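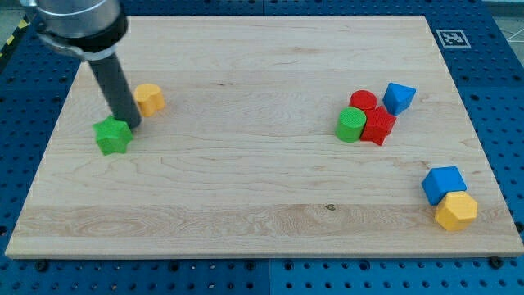 Dirberg Blocks — read me first

Hi! I put this set together over the winter, and it's all chunky shape blocks on a maple board: stars, hearts, cylinders and so on, in good loud colors. There are 3,794 photos in 30 folders, one folder per layout (I do love a layout). File names start with the folder number.

Folder 18 is a little short — I ran out of Sunday. Labels are by color first, then shape, so look for green_star, yellow_heart, red_cylinder. Spot a wrong one? Tell me and I'll fix it!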